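Ticket: Demo recorder drops right-hand gripper state in sim room
Project: Dendside
Component: teleop capture / dataset export
Opened by: Amra Kos
Assigned to: Keegan Donnelly
Status: Resolved, follow-up open

Amra Kos, 9:40 am
Hi Keegan! First off, the new room is great to work in. I got through a full batch of demos in one sitting, which I never managed in the old kitchen. But there's a problem with the export and I'd like to catch it before we go any further.

I have 600 episodes from the August batch sitting in the Batcombe store. When I run the checker, 22 of them fail with "gripper_right: constant value." The video for those episodes shows the right fingers opening and closing as you'd expect. The number in the log just stays at fully open from the first step to the last. The left side is fine in every one of them.

What I've tried so far:
Re-ran the export on the failed episodes. Same 22.
Exported with compression off. Same result.
Opened the raw logs by hand. The value is already flat there, so I don't think the exporter is to blame.
Restarted the recorder and made two new demos. Both passed, which is nice but doesn't tell me much.

Keegan Donnelly, 10:25 am
Thanks, this is a lovely clear report. If the raw logs are flat then I agree, leave the exporter alone. Can you tell me whether the bad ones are bunched together or spread through the batch? And do they share a task? Send me one episode ID and the recorder version too, please.

Amra Kos, 11:10 am
Spread out, but there is a pattern! Every failed episode comes right after a scene reset that I triggered while the right trigger was still squeezed. I went back through my session notes and it lines up all the way down the list. Recorder is the build you pushed to Gomthorpe at the start of the month. Try episode 15, it's short and it fails every time on replay.

The tasks are mixed. Some are counter pickups with the left arm, some use both arms. So I think it's the reset and the task doesn't matter.

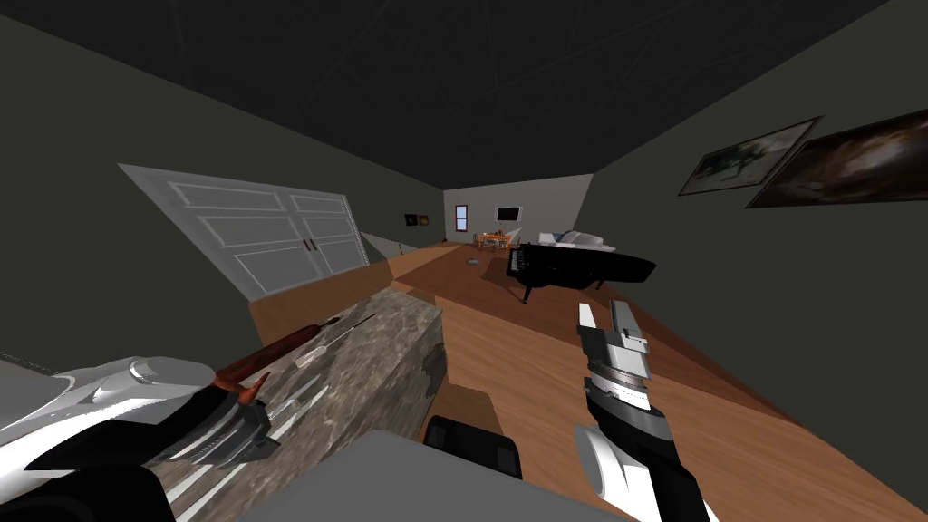

I also tried holding the left trigger during a reset, to see if I could break the other side. No luck, the left value kept updating normally. Whatever this is, it only hits the right. I can make it happen on demand now: squeeze, reset, release, record. Five tries, five flat logs.

Keegan Donnelly, 1:50 pm
Five for five is exactly what I like to see. Got it here as well on the first attempt.

Found it, I think. On reset the recorder drops its subscriptions and makes new ones. The left gripper gets a fresh handle. The right one checks whether the trigger is "busy" first, and if it is, it keeps the old handle and never looks again. The old handle points at the scene from before the reset, so it returns the starting value forever. That check came over from the Lương branch, where there was only one arm and it made some sense. I copied it into the right side and not the left. My mistake entirely.

Patch is up as build 2 on the test channel. Both sides now rebind after every reset, trigger held or not. I also added a warning on the operator screen if a gripper value hasn't changed while its command has.

Amra Kos, 3:15 pm
Installed. Squeeze, reset, release, record – and the right gripper value moves! I did it 15 times with all sorts of timing, including squeezing both triggers and resetting twice in a row. Every log is good. The warning works too: I unplugged the right controller's feed on purpose and it came up within a second or so. I'm really happy with that one, it would have saved me a morning.

Question about the 22 bad episodes. Do I throw them out? A few are really clean demos and I'd love to keep them if the gripper numbers can be rebuilt.

Keegan Donnelly, 3:40 pm
Don't delete them. The trigger commands were logged on a separate channel and those are intact, so I can replay each episode from its saved start state and read the gripper value again. Physics should be close enough to match, but I'd want the object poses compared at the last step before we trust any of them. Anything that drifts gets dropped and you record it over.

For now please move them to the quarantine folder and tag them right_grip_flat. The rest of the batch can go to training tonight.

Amra Kos, 4:05 pm
Moved and tagged. The remaining 578 pass the checker and are queued. I've put a line in the operator notes saying to update before the next session, and that old builds need both triggers released before a reset.

Keegan Donnelly, 4:20 pm
Perfect. Closing this one as resolved in build 2. The replay job has its own ticket, "Rebuild right gripper values from commands," and I've added you as a watcher.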